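Right, it's Fri 23 December, the shops are heaving and I have finally cracked my nan's poppy seed roll. A thread for anyone baking this weekend!
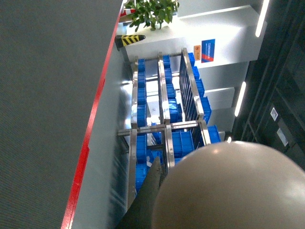

Why does the roll split along the top in the oven? Usually the dough has been wound too tightly, so the filling has nowhere to go as it swells.

Roll it loosely, like a sleeping bag you can't be bothered to pack properly. Then prick it all over with a fork — deeper than feels polite.

Filling: 300 g ground poppy seeds, warm milk, honey, lemon zest and a big handful of raisins. Grind the seeds yourself if you can, the smell is unbelievable!!

Beril Avcı told me to brush it with yolk, let that dry, then brush with white. I did it on 3 rolls and oh my word, the crackle on that crust.

It keeps for up to a week wrapped in a tea towel. Mine has never seen day two.

Nevzat Sezer is asking about walnuts instead of poppy. Yes, same dough, a bit less milk — I'll post the amounts tonight once the next lot is out.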